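An Afternoon Among the Grippers

I went to the Clomodano open day because it was Monday, it was raining, and the bus to Flusitz stops outside. I mention this so you know I had no axe to grind. I like machines. I own a bread maker and we get on well.

The hall had been got up like a nightclub that serves squash. Purple lights, pink lights, a low hum of music, and 200 of us shuffling about in visitor stickers. The opening talk informed us that the robot, which goes by the name of Flitisik, had made 2638 practice grasps since April. We clapped. I have made more than that with a kettle and would welcome a round of applause for it.

What bothers me about these days out is the speeches. Everything on the slides was "effortless". Effortless picking, effortless sorting, effortless handover between the arm and its human colleague. Then you walked over to the bench, where the arm hung above its object for so long that a small boy next to me sat down on the floor and started on his sandwiches. There was plenty of effort about, most of it belonging to two tired people with laptops who kept muttering numbers to each other.

I wish the talk had been about them. A slow machine learning a fiddly job is worth a bus fare. A perfect one on a slide is worth a biscuit at most, and the biscuits had gone by three.

The sunglasses

The best table was the one with the sunglasses, and the crowd there was 6 people deep in places. Think what a folded pair is like to hold. It's thin one way and wide the other, shiny all over, and full of gaps where you'd like there to be something solid. I drop mine weekly. Clomodano's leaflet gives this task four words, between a paragraph on cardboard boxes and a map of the car park. I'd have given it the cover, with the two black fingers holding the thing upright, one from each side, like a waiter with a doubtful fork.

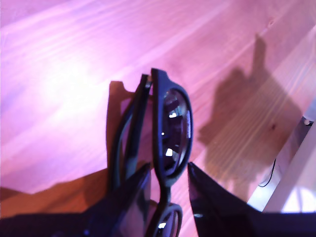 The questions

At the end we were allowed questions. A man from the Ďurica side of the valley asked whether it would take his job, and was told it would "free him for higher-value activity". He packs lamps. He asked what the activity was. The next slide came up.

I'd have liked an answer too. I don't believe the arm is coming for anybody's lamps this year, having watched it think. But if a firm invites the neighbours in, it might try talking to them as it would to its own engineers, with the muttering left in. I'd go again for that. I'd even take the earlier bus, on account of the biscuits.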